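Reducing Household Drink Packaging: A Record of the First Year
11 January 2018

Readers of this blog have asked for an account of the household waste exercise announced here last winter. The present entry sets out what was measured, what was changed, and what remains unsettled.

The household began by keeping every drink container for one month before placing it in the recycling bin. The total for that month was 115 items. Bottled water made up the largest share, with soft drinks second and takeout cups third. Milk and juice cartons were recorded on a separate sheet and are not included in the figure.

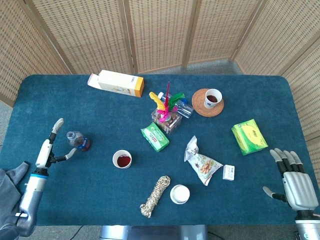
Should the cap be left on a plastic bottle when it goes into the bin?
Local rules decide the matter. The collection service in this district, Busteck, asks residents to empty the bottle and screw the cap back on. Other services want caps removed, and residents should check the printed guide sent out with the annual calendar.

The first change was the purchase of a filter pitcher, a Moteo model with a replaceable cartridge. It is kept in the refrigerator door and refilled each evening. The cartridge is rated for 200 refills, and a pencil tally is kept on the side of the cabinet. Members of the household who disliked the taste of tap water have accepted the filtered version, although one continues to prefer it with lemon.

The second change concerned drinks bought away from home. Two steel flasks were ordered from Holix. One leaked at the lid and was exchanged without difficulty. The replacement has been in daily use through the fall. It should be noted that the flask does not fit the cup holder of the older car, and it travels on the passenger seat.

Soft drinks have proved harder to address. The household did not wish to give them up, and large bottles tend to go flat before they are finished. Small bottles are therefore still bought for guests, and larger ones only when a full table is expected. 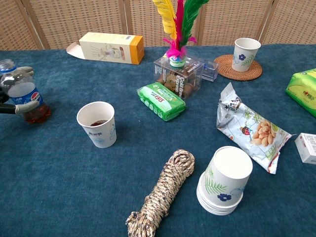 Cola in a bottle and a dark drink in a paper cup.

Paper cups present a separate problem. Many have a thin plastic lining, and Busteck does not accept them with mixed paper. They go into general waste at this address. The Wijesinghe bakery on the corner now takes 70 cents off a coffee when the customer brings a mug, and this has done more to reduce the count than any resolution made at home.

The same month-long count was repeated in November. The total had fallen to 70 items, with water bottles accounting for most of the difference. The figure for paper cups was lower as well, but the bakery was closed for part of the month and the comparison is weak.

Cartons will be added to the main sheet from the next count onward.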